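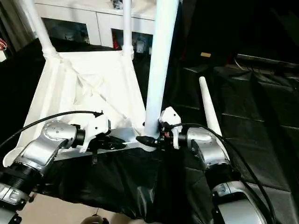

I've now used Bondum, the canvassing app, through a whole town council race in Dandelby, and people keep asking me whether it's worth paying for, so let me get it all down while I still remember what bugged me. Short version: yes, for a small race, with a couple of big grumbles. It's a simple thing at heart. You load your voter list, you draw your walking routes on a map, you knock and you tap. I like campaign gear that works the way a tall white pole on a flat gray metal bar does, where one look tells you which piece goes where, and the main screen is very much like that (the settings are another story, I'll get there).

I was working for Aliki Nikolaidis, who was running for an open seat against two people who'd both been on the ballot before. Our list had 2,307 doors on it. Loading it took me most of an evening, and nearly all of that was my own fault for leaving apartment numbers in the wrong column. Bondum did warn me! It just warned me in tiny orange type at the bottom of the page.

Once the list was in, drawing routes was a joy. You drag a loop around some streets and it makes a packet, and you text the link to whoever's walking. Wenjie Zhong had never knocked on a door for anyone in his life and he was out on Orchard Street ten minutes after getting his.

The response buttons are good too. You get strong yes, leaning, no, not home, and a notes box. Please use the notes box. "Wants to know about the bus stop" is worth ten leaning yeses, and when Aliki called those folks back in October she had something to talk to them about.
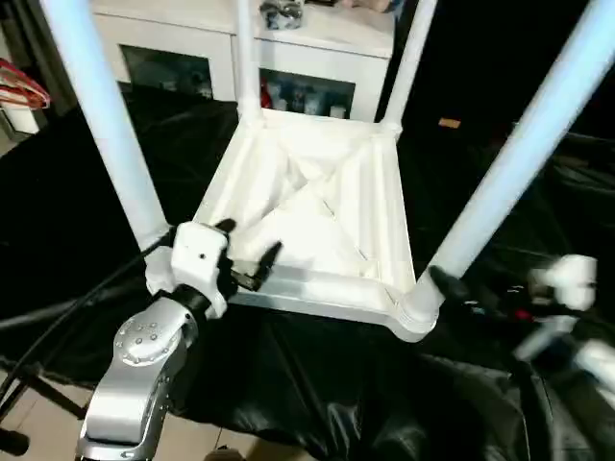
*White plastic stool, upside down on black fabric*

Okay, grumbles. The offline mode is flaky. North of the creek we have almost no signal, and 3 different walkers lost a stretch of answers there. Rania Shboul had hers on paper as well, bless her, so we typed those back in. The other two had to be walked again. Support wrote back the next morning and was very nice about it and told me to update the app, which I had.

And the permissions! I wanted Hanyu Qian to be able to see results and not change them. You'd think that would be one switch. It's buried under "Team," then "Roles," then something called "Inherited access," and I still managed to give her the power to delete the whole list. (She didn't. Thank you, Hanyu.)

Price: we paid $13 a month per walker, and you can pause people you're not using. Kusten, which I tried on a school board race, has much better maps but makes you sign up for a full year, and that's silly for a campaign that's over after Election Day.

If your town is bigger, or you need phone banking in the same place, I'd look elsewhere. For a race our size I'd get it again, and I'd print paper backups for anywhere the signal drops. Export your notes before you cancel, too. They only keep them for 30 days.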